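Trail robot money to go to Womell meeting

I walked the Womell creek trail again this week, and I reckon I finally get why the trail group wants a robot to help look after it. They're hoping to buy an Oto, a small wheeled rover that drives a path by itself and maps the ruts and loose gravel, so the grader only gets booked for the bits that need it.

The quote from Isard is $3,810 for the rover, plus $542 for spare batteries and a charger. Marwa Benkirane, who's doing the budget, would rather hire one for 2 months first (I'm with her!). Shahzad Arain says hire fees would eat up the savings and wants to buy outright.
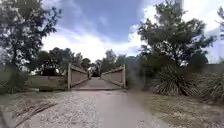
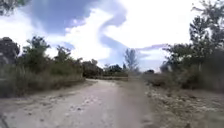 Gravel and dirt on the Womell trail: the footbridge approach, first photo, and a straight stretch between the trees, second.

My own question was whether it can manage the lip at the start of the bridge deck. Shahzad has asked Isard for a demo there before anyone signs anything. The group will vote on 25th August, and if you've got a view on colour, yes, they're taking those too.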